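Inside the case: the Casado tray

Gallery by Zawadi Kirui
Posted 2021-04-01
Filed under: Cases, Plastic parts, Grumbles

I have been asked to look at the Casado, the pale grey desktop case that Prilari sells to schools and small offices, and in particular at the plastic tray inside it. The leaflet calls the tray "service friendly". I have read that phrase on a good many leaflets and I would like someone to tell me which service they had in mind, and whose friend it was.

The claim goes like this. You open the side, you find the moulded grey tray, you press where it says to press, and the whole thing lifts out with no tools. The leaflet gives 30 seconds for the job. I don't doubt that somebody managed it in 30 seconds. I expect they had done it a few times that morning, with the case flat on a bench at the right height and a lamp over it. My cases live under desks in Clidatham, in a building where the lamps point at the ceiling.

A word about moulded trays in general. I'm told the ribs are there for stiffness, and I can believe that. The holes are harder to account for. When I asked the dealer what the square ones were for, he said "airflow", then "cables", then "weight", and then he offered me a discount. A hole which can be for any of those things is, I suspect, a hole left over from some other model that used the same mould. I wouldn't mind that at all if they said so.

Then there is the matter of how long the plastic lasts. Prilari says the clips are good for 1,000 openings. The older Hedulum case, which this one replaces, was meant to be good for 2,000, and I had two of those lose a clip before the first November was out. So I take both numbers with some salt. Nobody I asked could say what counted as an opening, or whether the lid had been put back on in between. A clip that is pushed gently and squarely will last for ages. A clip that is found by feel, by someone with cold fingers who is late for a meeting, gets pushed from whatever side they happen to reach first.

What I would want to know before buying any more of them:

Can you get at the tray without shifting the cables first? The leaflet shows a case with no cables in it.

Does the tray go back as easily as it comes out? Every case I have ever owned came apart nicely.

Can you buy the tray on its own? I rang and was told yes, then told it was "coming", then passed to a person who sold me printer paper. The Hedulum tray could be had for 4 pounds plus postage, and it arrived in a padded bag inside a box inside another box.

Is the grey going to stay grey? The last lot went the colour of weak tea by the window.

To be fair to it, I have nothing against the look of the thing. It is tidy moulding, and I have cut myself on enough folded steel to be glad of a bit of plastic with a rounded lip. My trouble is with the wording. "No tools" seems to mean that the tool is your fingertip, and mine are a fair bit wider than the gaps some of these designers leave.

THE PICTURES

Inside the case, grey tray
Ribs along the moulding, and a larger square opening with a raised rim. Decide for yourself how friendly it looks.
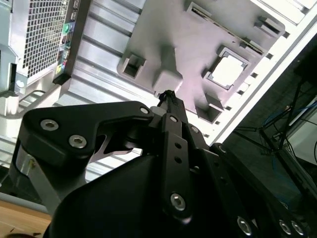

As for the price, it has gone up again and the dealer blames the shipping. He blamed the shipping for the Hedulum too, and that one came by van from the next town. I've told him I will take one Casado on trial and keep the old cases going until it has had a winter under somebody's desk.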